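# The Ferry at Terkico

I had 2,277 silver coins, and the ferryman wanted 2,993.

In Brullar every player pays the ferryman at Terkico one time only. After this you may cross the gray lake as often as you like, and on the other side is the cave where the stone ram sleeps. I wanted the ram very much. My sister had it already. She rode it past me in every town and said it was by accident.

"You should sell the Gowda shield," she wrote in the chat.

"I will not sell the shield."

"You never use it."

This was true. I kept it in the bank at Praltbridge, in the last slot, and sometimes I went there only to look at it. 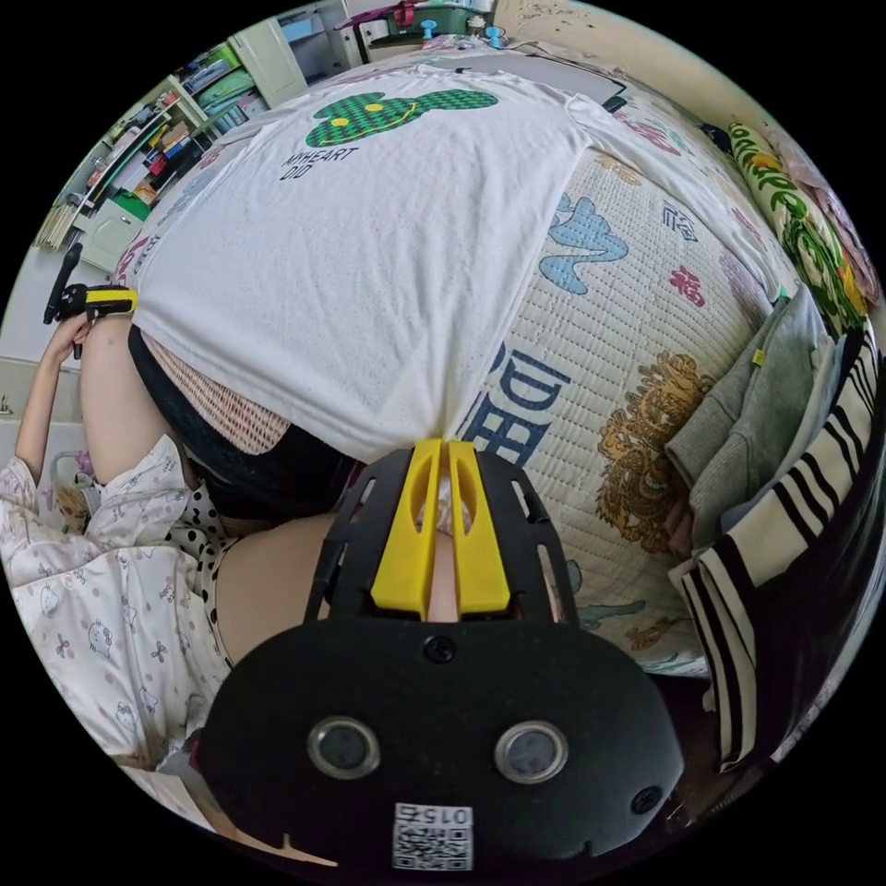 So I went fishing. Fish in Brullar bring a very small price, but the pier at Praltbridge is quiet at night and I like the sound of the bell. I fished until my bag was full, sold everything to the cook, and fished again. A knight with a burning helmet stood next to me for a long time. He did not fish and he did not speak. Then he bowed, dropped a blue pearl on the boards, and disconnected.

I waited for him to come back and take it. In Brullar a dropped thing disappears after three minutes, and I counted them on the kitchen clock. Near the end I picked it up.
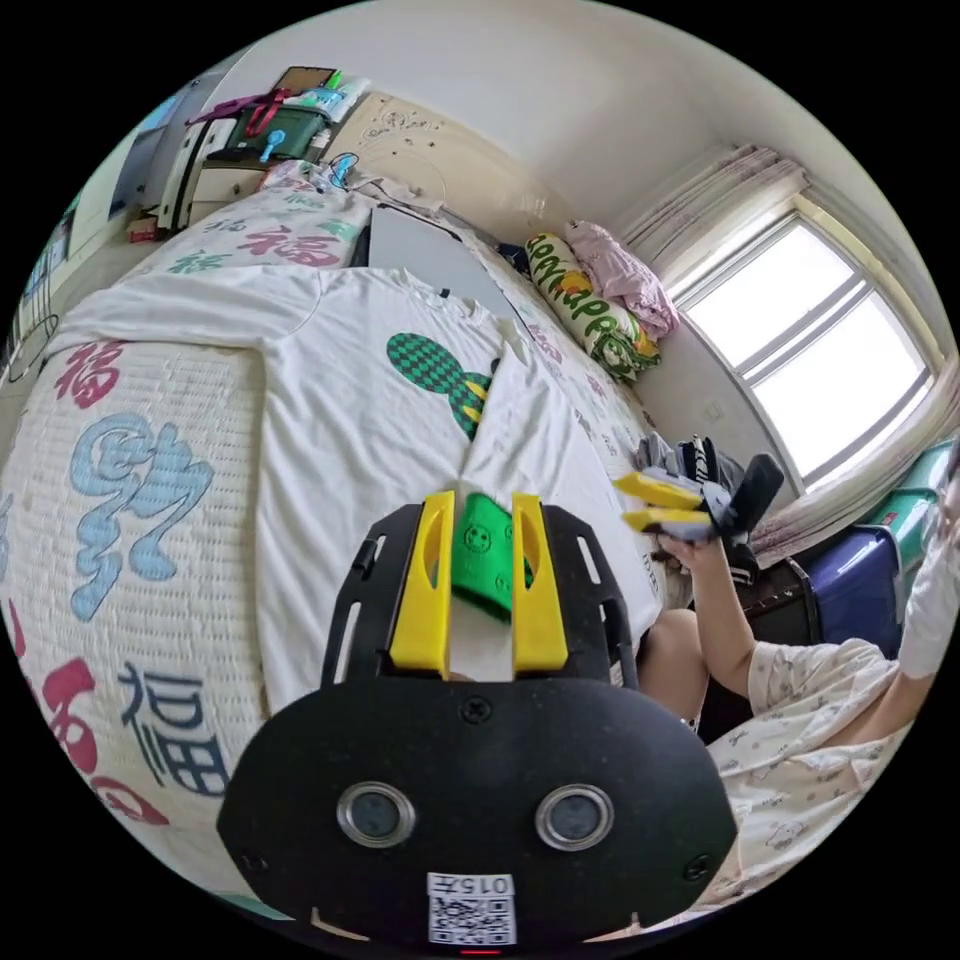 ## The crossing

The cook would not buy the pearl, but the jeweler did. With the fish and the pearl together I had enough, with two coins left over.

The ferryman took the money and said the same sentence he says to everybody: "Keep your hands inside the boat." The lake was longer than I expected. My sister had come to the shore to see me go, and she made her ram jump up and down until the fog closed over her.
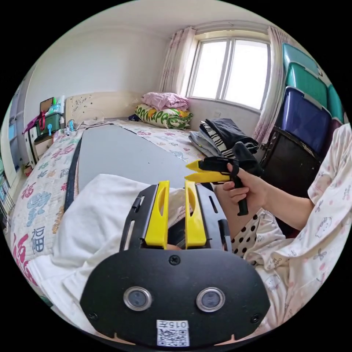 ## The cave

The ram was awake. It stood at the back of the cave with a lantern on its horn, and when I clicked on it, a window opened.

*You must carry a shield made in Gowda.*

I read it again, slowly, with the dictionary next to me.

"Did you know about this?" I wrote.

My sister did not answer for a while. Then she wrote, "I wanted to see if you would sell it."

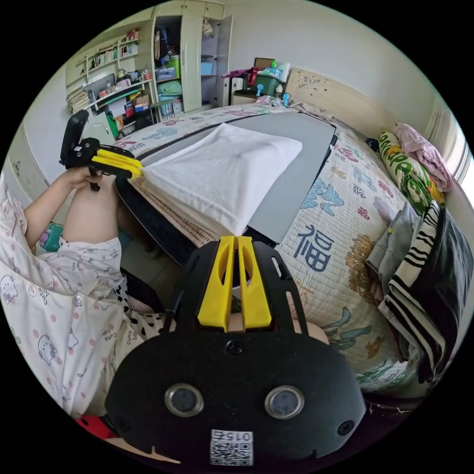
I was angry until the boat touched the shore again. She was still waiting there. She got down from her ram and walked beside me on foot the whole road to Praltbridge, and at the bank she asked if she could see the shield. I took it out of the last slot and put it on my arm. It was bigger than I remembered, and it covered almost all of me.

"Now we go back," she wrote, and she was already running.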